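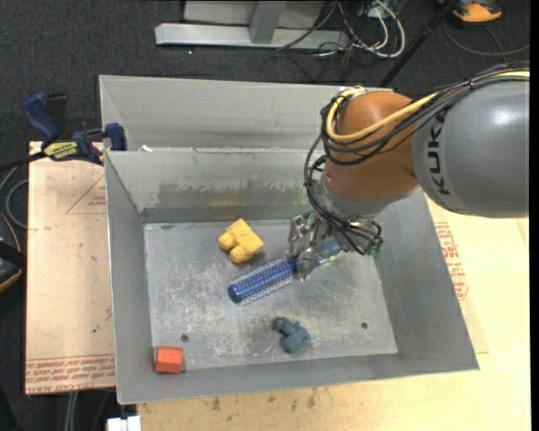
Unit 6: Setting up and looking after the bin-picking cell

Willach Laboratory, Layug Building
Handout revised Aug 21, 2018

Purpose of the unit

Students taking the Winutby module are expected to prepare the cell for a picking session, run it and leave it fit for the next group. The arm is a KUKA, working over an open metal bin with a second bin directly behind it. Programming of the grasp planner is dealt with in the Jistutura notes and is not repeated in this handout.

Fixing the bins

The bins must not move once calibration has begun. A bar clamp holds them at the rear-left corner. Check by hand that the jaw is firmly seated, then push each bin lightly from the front and from the side. If either one shifts, tighten the clamp and repeat the calibration.

Cables

The yellow cable and the thinner black ones follow the outside of the arm, with loops left in them on purpose. The slack allows the wrist to turn. Before each session:

1. Move the arm by hand guidance through its full working range at low speed.
2. Watch the loops at the orange joint housing. They should neither pull tight nor drop into the bin.
3. Inspect the connectors at the gripper for bent pins or loose collars.
4. Replace any worn cable tie – never add a second one over it.

Gripper

Clean the fingers with a dry cloth. Check the finger screws after every 300 picks and record the result in the cell log. The full service is carried out by laboratory staff each May.

Objects and bin floor

Use objects of differing shape: a cylindrical hairbrush, with its rows of bristles, is a harder test than a plain block. Scratches and scuffs on the metal floor are acceptable. Raised burrs are not, as they catch the fingertips on a low approach, and they should be filed flat with the arm parked and the drives off.

Faults

Stop the cell at once if a finger touches the bin wall. Report the fault to room 535 and do not restart until the log has been signed.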